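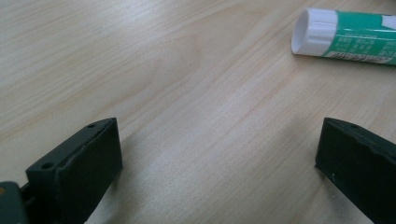
*Pale wood grain, with the light across it*

So, the Bandara sawmill open day! I'd been meaning to go for ages and finally got myself on the list, along with more people than the parking lot could handle (I ended up on the grass by the Warkon warehouse, next to a horse trailer).

Chathurika Abeysekara took our group around. She's been grading boards there since the old drying kiln was still running, and she talks fast - I caught maybe half of it over the saws. The kiln they have now holds 800 boards at a go and smells amazing, sort of like toast and pencils. We got to stick our heads in the doorway for a minute and my glasses fogged right up.

My favorite part was the grading line. You get a crayon and a stack of planks and have to guess which pile each one goes in. I was terrible at it! I kept picking the ones with pretty loops in the grain, and she kept moving them back.

Coffee was two dollars and the line was long, so bring a thermos. They're doing it again in July, with the log pond open this time, and I've already put my name down.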